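3.2 Wie wir zu den Ordnungsbegriffen gekommen sind

Ich gebe zu, dass ich beim Wort »aufräumen« lange an nichts Besonderes gedacht habe. Dann kamen die Fragebögen aus Retlow zurück, 305 Stück, und fast jede Person meinte damit etwas anderes! Manche räumen weg, manche räumen ein, und eine erstaunlich laute Gruppe »macht nur mal eben Platz«.

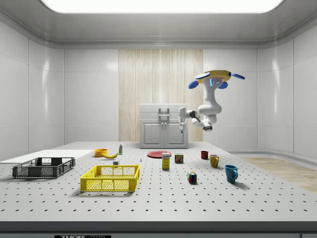
Matilde Macedo hat die Antworten mit mir kodiert, und wir haben uns dabei ordentlich gestritten - vor allem über »verstauen«. Für sie gehört da immer eine Tür oder ein Deckel dazu, für mich reicht eine Ecke.
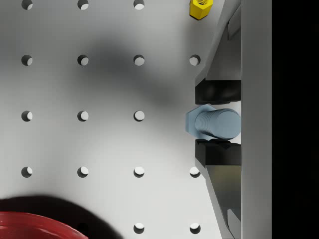 Im Februar haben wir deshalb eine zweite Runde gemacht, diesmal mit 800 kurzen Satzpaaren (siehe Abb. 3). Wer »hinlegen« und »ablegen« für austauschbar hielt, tat das meist auch bei »hinstellen« und »abstellen«. Das hatte ich so nicht erwartet, und bei den Jüngeren war der Zusammenhang noch deutlicher.

Abb. 3: Arbeitsfläche und Schrank

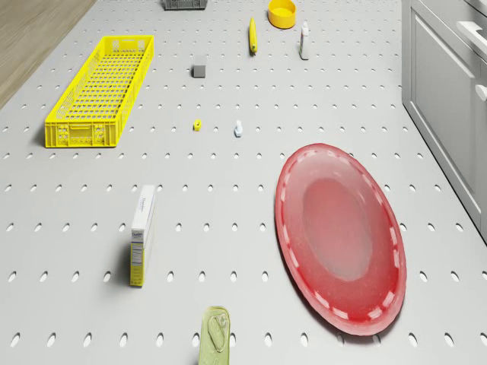
Offen bleibt für mich das Wörtchen »eben«. Es taucht in den freien Antworten ständig auf (»ich stell das eben weg«), und im Kodierschema nach Agyeman haben wir dafür schlicht kein Feld. Wir haben es vorerst unter Abtönung verbucht, darauf komme ich in Abschnitt 4 zurück.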